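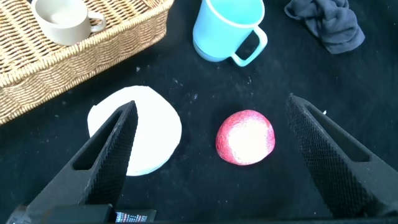 Hi Carys,

You asked for a proper update before the second half of the grant money goes out, so I've got a big mug of tea and my notebook and I'm going to try to be organized (you know me, so lower your expectations a little). This covers everything on the Rilham Community Cookbook from the spring up to the end of July.

The short version is that we're in good shape on recipes, a bit behind on testing, and I've spent less than I thought I would on groceries and more than I thought I would on printing test pages.

Recipes

We asked for 50 and we have 59! I put the call out at the library, both churches and the Stockdale farm stand, and for two weeks I got almost nothing, and then everybody's aunt sent something on the same afternoon. A lot of them are handwritten cards, and I've been typing those up myself so the wording stays as close as possible to how people wrote it. One of the dumpling recipes says to roll the dough "until it looks right," and I'm keeping that line in, with a thickness in brackets after it for the rest of us.

The spread is lopsided. Desserts and quick breads make up way too much of the pile, and main dishes without meat are thin. I did go back to a few people and ask if they had a bean or a lentil thing they make on a weeknight, and got three really good ones, including a smoky white bean pot pie with a biscuit top that I've now made four times (twice for testing, twice because I wanted it). I'm hoping to trade out a couple of the zucchini breads to make room. There are five zucchini breads. I love them all, but come on.

Testing

Every recipe gets made once by me and once by a home cook who has never seen it before. My half is nearly done. The second half is where we're slow, mostly because July was hot and nobody wanted their oven on, which I completely understand. I moved the salads, the pickles and the no-bake pies up the list, and the roasts and casseroles are waiting for September.

Things we fixed along the way:

The peach cobbler had double the baking soda it needed and tasted like a penny. It's wonderful now.

The chicken and rice bake never gave a pan size. We tried it in a 9 x 13 and it was dry at the edges, so it's going in as a deep two-quart dish, covered for the first 40 minutes.

The pepper relish needed a real canning procedure. I didn't feel comfortable printing the original shelf storage instructions, so it's now a refrigerator relish and the family was very nice about it.

The corn fritters fell apart for both testers. I've asked for another round with one more egg and the corn patted dry first – if that doesn't do it, they'll have to come out.

Classes

Part of the grant was for free cooking sessions using recipes from the book, and these have been my favorite part of the whole thing. We've done four so far at the Sukton hall: biscuits, stretching a roast chicken, jam, and one-pot soups. Biscuits filled up first and had a waiting list, so I'd like to repeat it in the fall. The soup night was quieter, but the people who came stayed late and swapped phone numbers, and two of them have since signed up as testers.

The hall stove is not great. The left back burner only does high or off, and the oven runs hot, so I bring my own thermometer and start checking early. I'm not asking for money to fix it! I just want it written down somewhere in case the baking classes end up looking a little toasty in the feedback forms.

Money

Groceries for testing and classes come to $1592 so far. That's under what we budgeted for this stage, partly because Stockdale let us have their bruised peaches and soft tomatoes for the jam class at no charge, and partly because I had a freezer full of butter from a sale. The receipts are in the envelope I dropped at your office, in order except for the ones from May, which got wet.

Printing is where it went the other way. Zesby did two sets of sample pages for us, and the first set came back with the ingredient lists in a type so small that my mother held it at arm's length and then just handed it back to me. The second set is bigger, with more space between steps, and it lies flat on the counter with a spiral binding. The bigger type adds pages, and that adds cost. I'd like to keep the print run at 800 copies and cover the difference with what's left from groceries. Could you let me know if that's allowed, or if I need to fill out the change form?

What's next

In August I'm finishing my own test batches, mostly yeast rolls and the layered things I've been putting off. The second-cook testing picks up again in September with the oven recipes, and I'd like to have everything locked and sent to Zesby by the middle of October. The repeat biscuit class would be in there too, plus a pie crust one if the hall has a free evening.

I still need an index. I've started one and it's harder than it looks (does "Grandma's Good Beans" go under G or B?), so if you know anyone who has done this before, please send them my way.

I'll bring a pan of the pot pie when we meet. It reheats fine at 350 for 20 minutes, so don't worry about eating lunch first.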